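Home | Journal | Current issue | Archive | Submit | Contact

3.2 Witness accounts and the first official statement

The attack on the Stamavthorpe ferry terminal was reported by police within two hours. Their first statement gave one officer dead and two wounded, and said the attackers had acted alone. We compared it with 55 witness interviews held by the regional archive, most of them recorded in September, and with 652 news items from the same week.

The accounts agree on where the attack began and on the order in which the gates were closed. They differ on the number of attackers. Katiyar found the same split in his study of the Jibrin market stabbing, where people who had sheltered indoors tended to give higher numbers than those in the street.

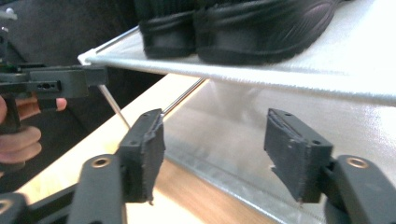
Figure 4. Gripper fingers beneath a fabric shoe rack.

3.3 How the wording changed

The word "terrorist" does not appear in the first police statement. It was used first by the Greltell evening paper, which quoted an unnamed ministry source, and the police took it up the next morning. By the end of the week some 500 of the items in our set used it, often in the headline.

Local papers were slower to change. The Broden weekly kept to "knife attack" throughout and gave more space to the wounded officers and their families. Brijesh Katiyar, who coded the local items, marked these reports separately, and they are left out of the totals in the next section.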